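How many examples for one small task, and should I change kitchens?

Druseo
I am collecting demonstrations with a hand-held gripper for a small model. The task is short: pick up trash from the kitchen counter and drop it in the waste bin. I have almost 700 recordings, all from one kitchen. In my tests the arm goes to the bin well, but it opens the fingers too early. Should I record more of the same, or move to another place?

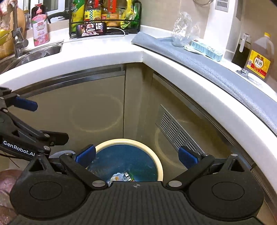 I record in the afternoon, each take is 7 seconds or less. I cut the end when the fingers open.

Prandine
Do not cut there. Keep the part after the opening, until the hand moves away from the bin. The model needs to see what comes after the release. We had the same problem in May and longer endings helped us more than new data. Then go to 4 or 5 other kitchens, with bins of different height.

Henriques
More kitchens. One is never enough.

Rakham
I agree with Prandine about the endings. Please also check that your finger width and your video have the same clock. Ours had a small delay and it looked exactly like opening too early.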